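4. Planning and Budgeting for the Collection Equipment

4.1 What we set out to buy

When we first sat down to plan the equipment for this study, we had a fairly simple idea of what a year of data collection would ask of us, and we are happy to admit in these pages that the plan changed a good deal before the first order went out. Our site in Mernholm had a fixed arm left over from an earlier project, and it would have been natural to build everything around it. Fereshteh Khosravi made the case early on for hand-held grippers, which an operator can carry from table to table and from building to building, and after a long and very friendly argument (Valter Abreu held out for the arm until the spring) we agreed to put most of the money there.

The reasoning was mainly about floor space and people's time. A fixed arm wants its own bench, a guarded area and somebody trained to look after it. A hand-held tool wants a shelf and a charger. We had 22 desks and work tables open to us across the two sites, in ordinary offices with ordinary furniture, and we wanted to use all of them.

We budgeted in three blocks: the tools themselves, the parts that wear out, and the objects to be handled. The second block is the one we would ask other groups to look at most closely. Fingers, screws and small fittings cost very little apiece, and so they tend to be left off the first draft of a budget and paid for later out of whatever is left. We set aside 2000 euros for them at each site and treated that line as closed to every other use. Filipa Carrilho kept the ledger, and she was quite firm with us about it – more than once, and with good reason.

4.2 Choosing objects for the handling tasks

The object block was harder to plan than we expected. Rigid items are easy to specify and easy to replace, and a supplier such as Clelard will quote for a mixed box of them in an afternoon. Soft goods are another matter. Bags, vests and other items with straps fold differently each time they are put down, and two pieces bought under the same product number may still behave differently once they have been used for a while. We wanted plenty of them all the same, because straps, mesh and slippery cloth are just the things that people would like help with at home. Figure 3 shows the kind of table-top setting we had in mind when the list was drawn up, with a strapped fabric item to the left and a clear stretch of wood between the fingers.

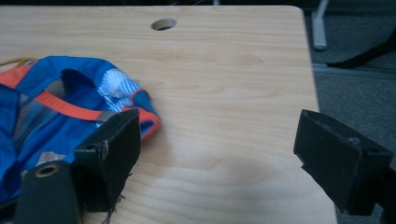
MERNHOLM, 15 August 2024

Figure 3. Hand-held gripper over a wooden table, with a crumpled blue fabric item trimmed in orange. The fingers are apart and hold nothing.

The full object list came to 633 pieces, of which a little over half were soft. Nele Cuypers suggested that we buy the soft goods in two rounds, with the second round held back until the operators had worked with the first, and we are very glad that we listened to her. By October the operators in Skesville had strong opinions about which closures and cords were worth their time, and the second order looked quite different from the one we would have placed at the start.

4.3 Spares, repairs and the second site

Planning for two sites brought its own small lessons. We had first meant to keep all spare parts in Mernholm and send them on as they were asked for, which looked tidy on paper. Hélder Louro, who ran the Skesville side, worked out what a day without a working tool would cost us in operator hours, and the sum came out well above the price of a second set of spares. We changed the plan that same week – each site now holds its own fingers and fasteners, and only the costlier electronic parts are shared.

We also moved the repair contract. The first quote, from Arruda, covered parts and labor together at a fixed yearly fee, and for a group with no workshop of its own that may well be the better choice. We had a workshop and people who enjoyed being in it, so we took the cheaper parts-only terms and wrote the labor into the staff budget, where it could be seen and argued over like everything else. The full breakdown by site is given in Appendix B, along with the order forms we used.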